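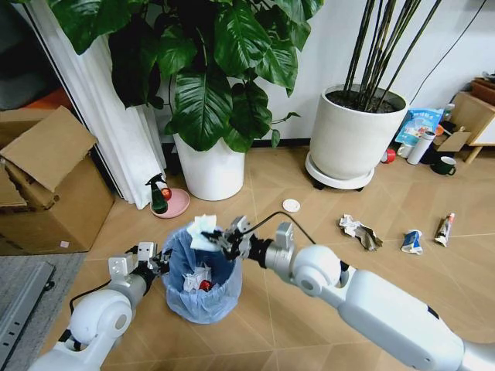
From the Planning Desk: What We Learned Pricing a Second Robot

Gemma Kettle

A good many of you have stopped me in the hallway since December to ask when the second two-armed robot is coming and what on earth is taking so long, so I promised Hannelore I would write it all down in one place. Get yourself a coffee, because I do go on a bit when there's a budget involved!

First, where things stand. We have the go-ahead in principle for one more robot for the housekeeping work: picking up litter, getting it into a lined wastebasket, and (eventually, we hope) tidying the odds and ends that collect along the wall of any room where people live or work. We have two written quotes, one from Vurkton and one from Visis, and a third that Marlene Seidel is still chasing. I had expected to sit down with the quotes side by side and pick the better price, and that took me all of one morning. The trouble started when I went through them line by line with Gerd Strobel, who has been running the unit we already own, and he kept asking me where I had put this or that.

Grippers were the big one. The Vurkton price includes a pair of plain parallel grippers and the Visis price does not, and I had missed that completely. Then there are the finger pads, which wear down and get swapped as a matter of routine. Pads cost $30 a set, which sounds like nothing at all until you learn how quickly Gerd goes through them. Crumpled tissue is kind to them, he tells me, but cartons and squeezed-out tubes are slippery things with hard edges and he likes fresh pads for those. I have put a full year of pads in the plan, plus one spare gripper at $800, and I would rather defend that line in a meeting than explain why an arm is sitting idle while we wait on a delivery.

The second thing I had left out was the room. It's lovely to imagine the robot arriving and simply starting work, but somebody has to decide how much open floor it gets, where the cables run, and what has to live somewhere else. Our own practice corner has big planters and a curtain and a cabinet in it, and we want to keep it that way, as an ordinary room is what the work is for. A second corner like it means more of the same: furniture, a plant or two, wastebaskets, bags to line them. Waltraud Reuter has kindly offered two planters from her office, which I accepted before she could change her mind.

And then the trash itself, which made me laugh when I first saw it on a list. We do need a steady supply of clean wrappers, empty milk cartons, used-up tubes and scrap paper, and so far we have been getting by on whatever people bring from their kitchens. With two robots that won't stretch. Please rinse your cartons and drop them in the crate by the Kellalero workshop door. I would so much like to keep this line of the budget at zero.

Third, people's time. The quotes both include 20 hours of setup help from the supplier, and I had been treating that as the whole cost of getting started. Gerd very gently pointed out that our first unit needed 97 hours of his and Hannelore's time before he was happy leaving it to a regular shift, and that those hours came out of other work. So staff time now has a line of its own, and I think it should have one in every equipment plan we make from here on, whatever the machine.

I also looked into renting, as several of you suggested. Pfeiffer, who handle our other leases, would arrange it for us, and over a short trial it comes out cheaper. Over the full period we have in mind it comes out about the same, with less freedom to change the grippers as we like. Hannelore Wendt and I are leaning toward buying, though if the third quote is slow I may well ask Pfeiffer for a short rental to tide us over.

What I need from you, then. If your group expects to use the second robot, please send me a few lines on what you want it to pick up, how big and how heavy the largest item is, and how many shifts you think you would really fill. Be modest! I can ask for more later much more easily than I can give money back. If you know of a room with a plain hard floor and decent wall outlets, tell Marlene, who is keeping the list of possible spaces and has had only one offer so far, from the far end of the basement.

The plan itself is pinned up outside my office, pencil marks and all, and you are very welcome to add your own.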